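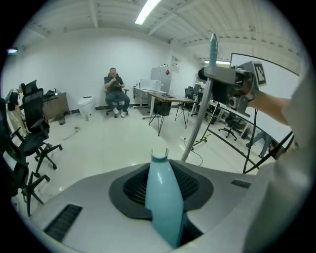 One comment on the feedback sheet said the repair-or-replace rule from last time falls apart once you count your own hours, and could we please do it with a real appliance and real prices. OK. Doing that first, then warranties, then the reading.

Consumer Economics, week nine notes
October 30, 2025

Repair or replace, again

The rule as given: if the repair costs more than 50 percent of a new one, replace. Rule of thumb, comes from the trade, no theory behind it. Ignores age. Ignores your time. Ignores what the old one is worth to you broken (usually zero, sometimes parts).

Better version: compare cost per year of remaining service.

Repair: (parts + labor + your hours) / years you expect to get after the fix
Replace: (price + delivery + haul-away) / expected life of new one

Pick the lower number. Guess the years honestly, most people guess high on the old machine becuase they like it.

Worked case. Clurel dehumidifier, bought used. Fan motor gone. Part is $54 from the Middale parts counter, you fit it yourself. Put something in for your afternoon, whatever you'd get paid elsewhere. Do the sum with your hours at zero and then again with your hours at your actual wage. For some of you the answer flips, that was the point of the comment and it's a fair one.

Careful: only charge your time if you would really have been working. Giving up TV isn't lost wages. It is still a cost, just a harder one to price. See opportunity cost, August handout.

Sunk cost. What you paid originally does not go in the formula. Neither does the last repair. Came up on almost every homework. "But I just put a new hose on it" - gone, leave it out.

Extended warranties

Seller knows failure rates, you don't. Priced above expected repair cost or they wouldn't offer it.
Still can make sense: if a surprise bill would really hurt you, if you use the thing much harder than the average buyer does.
Second one is adverse selection. Heavy users buy the plan, price goes up, light users drop out. Draw the diagram, it will be on the final.

Parts availability

Nallesov survey in the packet: 3398 households, question was why they threw out the last appliance. Look at how the question is worded before you quote it. "Could not be fixed" and "could not find the part" are one box on the form. Those are differnt problems with different policy answers. Bring a rewrite of the question to section.

Right to repair: skim only. Want you to know who pays for keeping old parts in a warehouse. Partly the maker, partly every buyer of the new model. How much of each depends on elasticities, same as a tax.

Reading

Chantharasri packet, first two sections. Skip the appendix.
Problem set: both versions of the dehumidifier sum, show the years you assumed. Plus one appliance of your own, working or dead.

Didn't get to discounting. Next time.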